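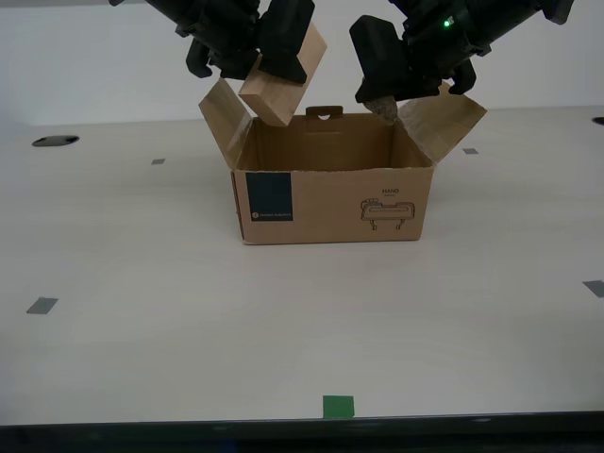 mapleandmoss
Posted 2025-03-21
I have been meaning to start this thread since we got the keys, and now that the kettle is unpacked I finally have a minute to sit down. We're moving from a house in Skurkwood to a second floor apartment, and my whole worry is books. I've carted them through three moves now and every time I swear I'll do it better (and every time I end up with a sore back and a split box on the stairs). My plan is to use ordinary brown cardboard boxes, wider than they are tall, with the handle opening along the top edge, because my hands like to have something to hold on to. But my sister says anything with a hole in it will tear once it's full of hardbacks. So, dear people, who is right? And do you pack your books flat, upright, or spine down? I have a lot of old cookbooks, some of them my grandmother's, and I'd hate for them to arrive bent.

tinroofbaker
Oh, congratulations on the new place! I'm going to side with your sister, I'm afraid, but only a little. The handles are lovely for sweaters and pillows. For books I always put one arm underneath and treat the handle as a way to steady things. I learned this with a full set of encyclopedias and a wet driveway, and I'll leave you to picture it.
As for how to pack, flat for the big heavy cookbooks and upright for everything else, snug but not so tight that you have to pry them out. Stuff the gaps with dish towels. You have to move the dish towels anyway!

oldporchlight
I respectfully disagree about flat. I worked in a used bookstore called Podora for 16 years and we stood nearly everything upright, same as on a shelf, with the spines against the side of the box. Books stacked flat are fine for a day or two, but people always say they'll unpack right away and then it's September and the boxes are still in the hall closet. The ones on the bottom do not enjoy that.
What I would never do is pack them with the page edges down. The pages sag away from the spine and you'll have loose bindings before you know it.

tinroofbaker
Well, I can't argue with 16 years, but I've always laid my big ones flat and they look just fine to me. Maybe I unpack faster than your customers did, ha.

quiltsandcoffee
Can I put in a word for smaller boxes? Whatever you settle on, keep it under what you can lift without making a noise. I stop filling when I hit about 20 books, then top it off with something light like a lampshade or my yarn. My husband fills them to the brim and then can't understand why I won't help him on the stairs.
Also tape the bottom seam twice and run one strip across it the other way. Good tape, please. The bargain kind let go on me in the middle of a parking lot.

mapleandmoss
This is so helpful, thank you all. The yarn idea is perfect, I have more yarn than I care to admit. Oldporchlight, may I ask about my grandmother's cookbooks? A couple of them have covers that are barely hanging on, and there are recipe cards tucked in all over.

oldporchlight
Of course! Wrap each one in plain paper, no newspaper (the ink rubs off), and tie it loosely with cotton string or soft ribbon. No rubber bands. Those you may lay flat, on top of the sturdier books, so tinroofbaker gets a point after all. I'd leave the cards where she put them unless they're making the book bulge. And carry that box yourself, in the car, on your lap if somebody else is driving.

henhouse_hal
Going to be the grump here and say just hire it out. We used Kontogiannis when we moved last and they had all our books upstairs before lunch. My back is worth more to me than the 200 dollars I'd have saved.

quiltsandcoffee
Not everyone has it in the budget, Hal. Though I'll admit I've been tempted.

henhouse_hal
Fair enough. I didn't mean it to sound snooty. If she does it herself I'd say get a hand truck with a strap, and do the books first while everybody still has their good mood.

mapleandmoss
No offense taken, Hal! We're going to do it ourselves with my brother-in-law and a hand truck, and I've promised everyone chili. Grandma's cookbooks are wrapped and will be riding with me. I did pull out one recipe card for the chili first.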